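Handheld gripper slips on folded clothes - pads or squeeze?

Posted in Home Builds > Grippers and End Effectors

Melati Yeoh
August, 22 posts

Hi all, long time reader, not much of a poster. I've been building a handheld two-finger gripper at home, the kind where you squeeze a trigger and the fingers close, with a camera looking down over the fingers so I can record what I'm doing and later try to get an arm to copy it. The arm is a kit one from Starkiden and it's still mostly in its box, so please don't tell me to tune the arm, there is no arm yet!

The fingers are black plastic with a triangle cut out of the middle so they bend a bit around whatever they touch, and I've put blue rubber pads with a diamond pattern on the inner faces. With blocks, cups, a tape measure, a tube of hand cream, all good. Then I moved on to clothes and it all went sideways. I fold something, lay it flat on the bed, come in from the front with the fingers on either side, squeeze, and one of two things happens. Either the pads skate over the top and I get nothing, or I get the top layer and the whole fold opens up like a book. Thick stuff is worse than thin stuff, which I didn't expect. T-shirts I can get maybe half the time. Anything with a waistband and I'm lucky to move it at all.

Things I've tried: wiping the pads with rubbing alcohol (helped for an evening), a stronger spring in the trigger (my hand hurt, no change), and going slower. I have 70 recordings so far and I'd say most of them are of me missing.

Is this a pad problem or a how-I'm-holding-it problem? I was going to order the softer pads from Rarenon but the set is $22 plus shipping and I don't want to buy my way around something dumb. Also, does it matter that I'm working on a blanket? My other option is the kitchen table, but then I have to clear it every time somebody wants to eat.

Photo of my setup is at the bottom of the page, I couldn't get it to go in the middle of the post.

Ravinder Fehr
189 posts

Fun one. I went through the same thing on my second build and I'd leave the pads alone for now. Diamond rubber is fine on fabric, I use almost the same thing.

I think you're trying to pick up a folded garment the way you'd pick up a block, by its sides. A folded pair of pants doesn't really have sides. It's wide and floppy, and when you push in from left and right the cloth just buckles in the middle and your pads ride up over it. So stop going wide. Turn your wrist so the fingers line up with the thickness of the fold, one finger on top and one sliding underneath, and go in at an edge. You want all the layers between the pads. The fold edge is the good one because the layers are already joined there. If you come at the open edge you'll get the book thing you described every single time.

About the blanket - yes, it matters, but it's working for you. It gives, so the lower finger can press down into it and get under the cloth. On a hard table you'd be scraping the tip along the surface and needing a much thinner fingertip. I'd stay on the bed. I do tuck my blanket in tight, otherwise I pick up blanket along with the shirt (ask me how many times).

Waistbands: grab next to them, not on them. It's several layers thick plus a button, and a bendy finger opens up around the lump and loses the flat part. A couple of inches down the leg is much nicer.

Other stuff, in no order. Check the pivot screws on your fingers. Mine were tight enough that the pad couldn't tilt, and backing them off a quarter turn made a bigger difference than any rubber I've bought. Put a drop of threadlocker on after or they'll walk out. Put your old spring back too, your hand will thank you. And keep the misses in a separate folder instead of deleting them, I tossed mine and wished I hadn't when I wanted to compare.

If you do all that and still slip, then sure, get softer pads. But try it with a towel first, folded in half once, nothing fancy. When you can lift that cleanly, go back to the pants.

Osodham

get the Halim fingers, they just work. had mine a year

Melati Yeoh

Ravinder, thank you!! Did the towel this morning before work and got it up in one go, and then again, so I'm pretty sure it was the angle. The screws were very tight, I must have cranked them down when I put the pads on. Pants tonight. Osodham, what do those cost? I can't find a price anywhere.

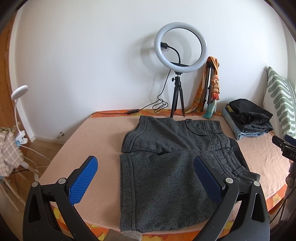

Fingers open on either side of the folded houndstooth pair, on the bed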